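Ticket: Listing feed drops the garden measurements on Hattar new-builds
Opened by: Uzma Pirzada, Skistard Homes sales office
Assigned to: Kvido Zeman, Ostby listings support
Status: Resolved

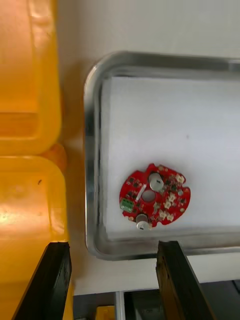

Uzma Pirzada wrote:

Hello Ostby team! First of all, the new plot pages are lovely and the buyers who come into the office keep telling us so. The floor plans open quickly, the street map is spot on and you can finally see which way a garden faces before you drive out to it. So please read the rest of this in a cheerful voice.

We have a snag at Hattar. Every house there has a garden length in our spreadsheet, and it used to come through on the listing as "Rear garden: so many feet". Since the import on Friday night the line has vanished from most of the plots. Plot 21 is the one I'd look at first. It has the longest garden on the whole site, 100 ft down to the brook, and the page now says nothing about it at all. It goes straight from "utility room" to "driveway parking". That garden is the reason anyone would want plot 21!

Things I have tried:
- Saved the plot again from the office login. No change.
- Typed the length in by hand on the plot page. It showed up, then disappeared after the next import.
- Looked at the same plot on my phone and on Nadine's laptop. Same on both.
- Checked the spreadsheet. The number is there, column P, where it has always been.

Vetismont, our other site, is fine. All the gardens show.

We have viewings booked for the weekend, so anything you can do would be brilliant.

Kvido Zeman replied:

Hi Uzma, thanks for such a clear report, it saves me a lot of guessing. I've got plot 21 open now and I can see the gap. Could you send me two things?

1. The Hattar spreadsheet exactly as you upload it (please don't open and save it first)
2. The Vetismont one, same again

I've paused the Hattar import for now. If you type the length for plot 21 in by hand once more it should stay put while we look.

Uzma Pirzada wrote:

Both attached. I've put the 100 ft back in by hand and it is holding so far. Hooray!

One more clue, maybe. Nadine Saab has been through the site plot by plot with a cup of tea and says a few Hattar gardens do still show. They are all the short ones by the entrance. She thinks it's anything from 70 ft upwards that goes missing, but she hasn't finished the far side yet.

Kvido Zeman replied:

Please thank Nadine, that is a cracking clue and I went straight to it. It isn't quite the length, though I can see why it looks that way.

In the Hattar file the short gardens are entered as a plain number, for example 45. The longer ones are entered with the unit typed in the same cell, so "70 ft", "100 ft" and so on. Vetismont has plain numbers all the way down. Our importer used to strip the "ft" off for you. The new version expects a number and, when it finds letters in there, it throws the whole cell away without saying a word.

Do you know if two people filled in the Hattar file? It looks like two different hands.

Nadine Saab wrote:

Jumping in on Uzma's ticket, hope that's all right. Yes, two people! I did the entrance plots and Siham Boutros did the ones along the brook when the surveyor's measurements came back. Siham always writes the unit and I never do. We've been working side by side for years and had no idea.

Finished the far side too. Everything with "ft" in the cell is missing and everything without it is there, so you're right.

Siham Boutros wrote:

Guilty. I like a unit! Happy to take them out if that gets the gardens back. Can I leave them on the printed price list? Buyers do ask.

Kvido Zeman replied:

Keep them on the price list, Siham, no trouble at all there. The print sheet is separate and doesn't go through the importer.

I'd rather not have you retype anything on your side though. Lempi Nurmi looks after the importer and she has agreed it should cope with a unit, the same as before. She has a fix on the test site. I've run your original Hattar file through it, untouched, and all the gardens come out.

While she was in there Lempi spotted that it was doing the same to garage widths. You've got "10 ft" typed on the double-fronted houses and those had gone too. Same fix sorts both.

Uzma Pirzada wrote:

Oh well spotted Lempi! We hadn't even looked at the garages. I've just checked the test site and the garage widths read really nicely next to the driveway line.

Could it also put a warning up when it doesn't like a cell? Even a short message would do. We'd have caught this over a coffee on Friday if something had said "plot 21, garden length, can't read this".

Lempi Nurmi replied:

Hi all, I love that idea and I've more or less borrowed your wording. From the next release the import report will list the plot, the column and whatever was typed in the cell. It can show up to 100 lines, and after that it gives you a link to the full list.

The unit fix is live now. I've switched the Hattar import back on and run it once. Uzma, when you have a minute, could you check:

- plot 21, garden length
- any double-fronted house, garage width
- one of Nadine's entrance plots, to be sure I haven't upset those

Metres aren't handled yet. If anyone types "m" in the cell it will still be dropped, so please stick to feet for the moment.

Uzma Pirzada wrote:

All three checked, all three perfect. Plot 21 has its garden back and it's there on the phone as well. Siham has gone through the brook side and ticked every one off against the survey.

We've no metres anywhere, so that's fine by us. Really pleased with this, thank you both! Happy for you to close it.

Kvido Zeman replied:

Great stuff. Closing this one, and I've opened a separate ticket for metres with Lempi's name on it. You're copied in.

Ticket closed 5 February 2022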